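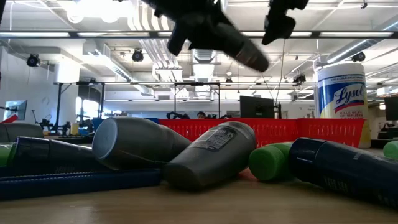 Figura 4.1. Envases con forma de botella, tumbados sobre una mesa de madera.

Capítulo 4
El envase y sus funciones

Redacción de Mommont, enero de 2021
Tiempo de lectura: 2 minutos

Casi todo lo que se compra llega dentro de otra cosa. La leche viene en un cartón o en una botella, el arroz en una bolsa, los tornillos en una caja. Ese recipiente se llama envase cuando está en contacto directo con el producto, y embalaje cuando agrupa varios envases para transportarlos o almacenarlos. En el habla corriente las dos palabras se confunden, pero en este capítulo se usarán por separado.

La primera función del envase es contener. Un líquido, un polvo o un grano no pueden venderse sin algo que los sujete. La segunda es proteger el contenido de los golpes, la humedad, la luz y el aire. Un aceite guardado en vidrio transparente se enrancia antes que el mismo aceite guardado en vidrio oscuro, y por eso muchos fabricantes prefieren este último aunque el comprador vea peor el producto.

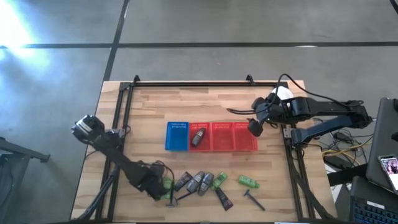

El envase también informa. En la etiqueta figuran el nombre del producto, la cantidad, el lote y las condiciones de conservación. En los alimentos se añade la lista de ingredientes, ordenados de mayor a menor peso.

Un caso servirá de hilo durante el capítulo. La empresa Vermeulen, con planta en Stelterbridge, embotella un jabón líquido llamado Muvunex. Hasta noviembre lo vendía en una botella de pared gruesa. Después pasó a otra más ligera, que pesa unos 30 gramos. El cambio redujo el gasto en plástico, pero obligó a revisar el embalaje: la botella nueva resistía peor el peso de las cajas apiladas. La empresa tuvo que elegir entre reforzar el cartón y bajar la altura de los palés, y escogió lo primero.

El apartado siguiente trata de los materiales más comunes y de cómo se recogen una vez usados. La separación por tipos empieza en el hogar o en el propio taller, y facilita el trabajo posterior de la planta de tratamiento. 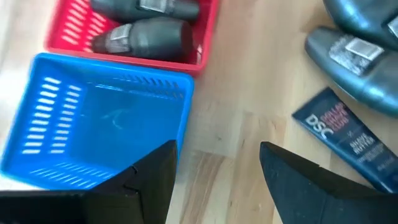
Figura 4.2. Dos botellas de color gris oscuro con etiqueta plateada, en una cesta roja. La cesta azul está vacía.

4.1. Materiales

El vidrio, el metal, el papel y el plástico son los materiales habituales. El vidrio no altera el sabor del contenido, pero pesa mucho y se rompe con facilidad, dos inconvenientes que encarecen su transporte.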